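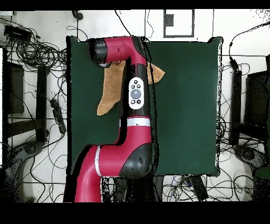

About us

Tomton Cloth & Mat. Small shop, small workroom, everything for the bench. We sell polishing cloths, wiping cloths, work mats, cord ties and the bits that go with them. Been at it a while now. Started on a kitchen table with one roll of tan cloth and a pair of scissors that wasn't really up to it.

Who we are

Aicha Abdel Rahman cuts and sews. Tanveer Hashmi does orders, mats, phone, website (sorry about the website). Plus two part timers in the busy months, so 4 of us when it's all going. February is oddly the worst. Everybody cleans out their workshop after New Year and then finds out what they've been wiping things with.

Aicha came from upholstery. Nine years of car seats and restaurant booths, and a strong opinion on every fabric she has ever touched. Tanveer repaired watches and then cameras and then anything people put on his counter. He was buying cloths from three different places and none of them lasted, and Aicha had offcuts. That was the start of it.

What we make

Cloths first. The one most people know is the Rivunus, soft brushed cloth, tan, light brown if you're being picky, dye lots do move a bit. Suede feel but it isn't suede, no animal in it, we get asked that a lot. Good on lenses, brass, varnished wood, guitar bodies, phone screens. Not good on anything greasy. It'll take the grease and keep it.

Comes with a finished edge or a raw edge. Raw is cheaper and plenty of people like it better because there's no stitching to drag on a finish. It will not fray much. It will fray some.

Then the Mahrous, which is heavier and darker and made for the dirty end of the job. Oil, grime, old polish. Buy it, use it up, buy another. We don't pretend it's an heirloom.

Mats. Square, dark green, big enough to actualy work on. Why green? Easy on the eyes for a long session, small screws show up on it, and white parts and dark parts both show up on it too. We tried gray for one season. Steel screws vanished. Gray went in the clearance bin and stayed there for longer than we'd like to admit. Green since then, no plans to change.

A mat on the floor works just as well as a mat on a table by the way. We do half our own cutting and folding down on the floor. More room, nothing rolls off. If your floor is hard put something under your knees.

Skinard is the new one. Cord ties, soft, reusable, sold in bundles. Came out of looking at our own mess of black cables and power strips and deciding enough. We have not finished tying up our own cables. Getting there.

How it gets made

Cloth arrives on rolls. Aicha checks each roll by hand, pulls a length, folds it, lets it drop, looks at how it hangs. Stiff cloth goes back. Then a test square gets washed, dried flat, and washed again. If it comes out like cardboard the roll goes back too, and Tanveer gets to make that phone call.

Cutting is on a mat with a long blade. Batches of 300 for the standard size. Corners matter more than you'd think, people grab a cloth by the corner and work with that bit, so a floppy torn corner is a returned cloth. Sewing after that if it's the finished edge kind. Then fold, band, box.

We fold in thirds. Used to roll them. Rolled cloths look nice in the box and then never lie flat again, so thirds it is.

Mats get laid out overnight before they ship. They come to us curled and they want to stay curled. If yours still has a lift at one side when it gets to you, leave it upside down with some books on it for a day. Don't iron it. Somebody ironed one. Please don't iron it.

Looking after your stuff

Cloths: wash warm, mild soap, no softener at all. Softener leaves a film and then the cloth smears everything it touches and you write to us to say it's faulty. Hang it up to dry or lay it flat. Shake it out first, one bit of grit in a fold will scratch a lens.

Keep one cloth for glass and one for metal. Mark the corner with a dab of laundry pen if you mix them up. We do.

Mats: damp cloth, bit of dish soap, wipe, let it dry. Glue spots come off with a thumbnail mostly. The edges get rough over time, that's wear and it doesn't hurt anything. If it bugs you, trim it with a straight edge and a fresh blade. You lose a sliver, fine.

Cord ties: nothing to say. They're cord ties.

The workroom

One long room behind the shop, white floor, big window on the north side. The floor was brown when we moved in. Painted it ourselves over one long weekend, two coats, and then a third where somebody walked on it (Tanveer). White was Aicha's idea and she was right, you can see every thread and pin that lands on it, so they get picked up. It also means sweeping twice a day. Worth it.

Rolls stand along the back. Sewing table under the window. Packing by the door, near the kettle, which is a bad place for packing but the kettle was there first.

Visitors are fine. Afternoons are better, mornings we're cutting and can't really stop in the middle of a length. Ring the bell twice, the first one never seems to get through over the machine. You can feel the different cloths and take home a few scraps. Bring the thing you want to clean if it's small enough to carry, we'll try a couple of cloths on it with you and you can see which one suits.

Who buys from us

Repair people. Camera people, clock people, a couple of brass bands. One lady who restores dolls and is very exact about lint. A good few schools for the mats, and woodwork clubs. Almost 70 shops carry the Rivunus now and most of them are the kind of shop where the owner is also the person on the till. We like that.

We do small runs in other sizes if you ask. Other colors, no, not right now. The tan is what the mill does well and when we asked for blue it came off on people's hands.

Offcuts

We don't throw cloth out if we can help it. Strips too narrow to sell go in a scrap bag, and scrap bags are at the counter for pocket change. Pipe cleaners, dusters, doll blankets, stuffing for a draft stopper. People send us pictures of what they did with them and Aicha pins up the good ones over the sewing table.

Mat trimmings are harder. Coasters, for now. We have a lot of coasters. Ask for one with your order and we'll drop it in the box.

Returns

If a cloth is wrong, send it back, used or not. Tell us what you used it on so we can learn something. Same for mats if they're under 4 weeks old. Put a note in with your name on it, we get parcels with no note and then there's just a cloth sitting on the shelf with no home to go to.

Get in touch

Phone is best before lunch, that's Tanveer. Email gets read in the evening once the packing's done. For anything about fabric weight, stitching or odd sizes put Aicha in the subject line and it'll go strait to her.

Shop hours are on the door and on the contact page. If the two don't match, go with the door.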